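Laxdal shared workshop – gripper build FAQ

What is the Laxdal build?
A pair of hand-held grippers and the software that goes with them, made by members in a shared workshop. You hold one in each hand, do an ordinary table task, and the recordings are used to teach a robot arm called Furum to do the same thing.

Do I need my own parts?
No. Printed parts are on the shelf marked Runby. If you want to build a pair at home, the files are on the members' drive in folder 813.

Which tasks are we recording at the moment?
Table tasks with a plate and a tray. Keep to the task sheet and go at a steady pace – the arm can't follow quick flicks of the wrist.

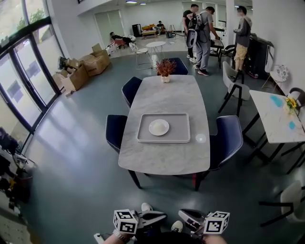 How long should one recording be?
Three minutes at most. Longer files are slow to copy and a mistake near the end spoils the lot.

Can I do it left-handed?
Yes. Write "L" next to your entry in the log so we can sort them later.

What do I print the cubes in?
Plain white, with a matt finish. Glue the marker labels on flat and check every corner. A lifted corner will upset the tracking, and the cube then has to be done again.

My gripper feels stiff. Is that normal?
It is for the first day or so. If it still sticks after that, take out the two slide screws, clean the rail and put them back finger-tight. Don't use oil, as it gets on the lens.

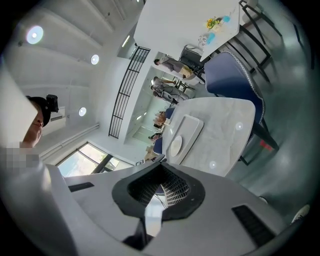
What should I check before I start?
Battery, card space and the clock. Both grippers must show the same time, or the two recordings won't line up.

Where do the files go?
Copy them to the Gustavico box by the printer. It backs up at 11 each night, so leave it switched on.

When will Furum be running?
The shoulder joint is being rebuilt and we are waiting for bearings. We hope to try the plate task in May.

Can I borrow a pair to take home?
Yes, for up to 10 days. Sign them out in the log and bring back the chargers too.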